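Tudska Opens Workbench Line to Small Shops

FLISCOMBE, April. Tudska has released the Elano workbench top, a light wooden surface for shared workshops and light assembly rooms. It is supplied in a 2000 mm length with a working depth of 900 mm. Orders are accepted from Saturday through the company's Fliscombe office.

The top is designed for rooms where tools, cords and liquids share one surface. Mounting hardware for black edge rails is included.
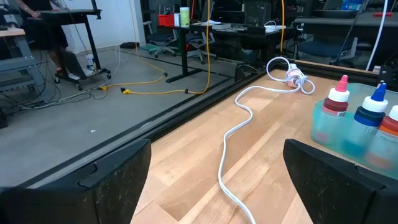
PRODUCT NEWS | WORKSHOP FURNITURE

Squeeze bottles stored upright in a translucent bin take up little of the bench and can be moved in one lift. Tudska recommends keeping the bin to one side and routing thin cables over the back rail. Extension cords remain on the floor, clear of the bench legs.

"Most bench complaints we log concern cable routing," said Sudheer Mathew, product engineer at Tudska. "The rail height was set with that in mind."

Replacement boards are sold singly under part number 548. Distribution is handled by Palaniappan, with a first run of 100 units.

Trade contact: Balakrishnan Varma, Tudska, Fliscombe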